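Unit 6: Control loop timing and table-plane calibration

Reading before the lab: the Boychuk notes on trajectory buffering, sections 5 and 6. Students should already have Trakbridge installed and be able to replay a log from the command line.

The bench setup for this unit is a single arm working over a pine tabletop. The table plane is the reference for every pose in the exercise.
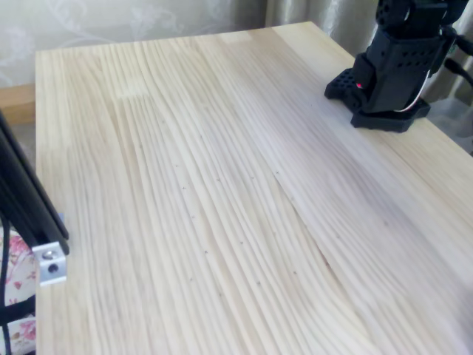
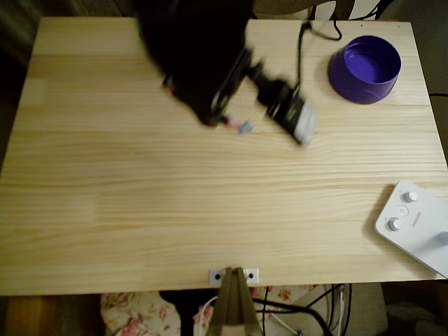 Priya asks whether the plane has to be fitted again after every restart. It does not, provided the base has not moved and the stored transform still passes the residual check in 6.2.

6.1 Loop rate

The Drallis controller accepts joint targets at 40 Hz. The planner runs slower and fills a buffer, and the controller interpolates between entries. If the buffer empties, the last target is held. The next target then arrives as a step, and the arm follows it at the velocity limit. Log the buffer depth at each tick.

6.2 Plane fit

Take 3000 depth points from the bare part of the table. Fit by RANSAC, then refine with least squares on the inliers. Wood grain gives the stereo matcher something to work with, but overexposed areas do not, so mask them first. Reject the fit if the mean residual exceeds 5 mm.

6.3 Motion blur

Colour frames captured during a fast move are not usable for gripper pose. Take the pose from the joint encoders and forward kinematics, and gate the vision update on joint speed. Clokmont exposes this as a threshold parameter; the default is too permissive for this lab.

6.4 To hand in

Plot of buffer depth against time for one full replay
Plane coefficients, with units and frame of reference
The gating threshold you chose, and the log segment you used to choose it

Submit the Trakbridge config file with the plots. Marks are deducted for unlabelled axes.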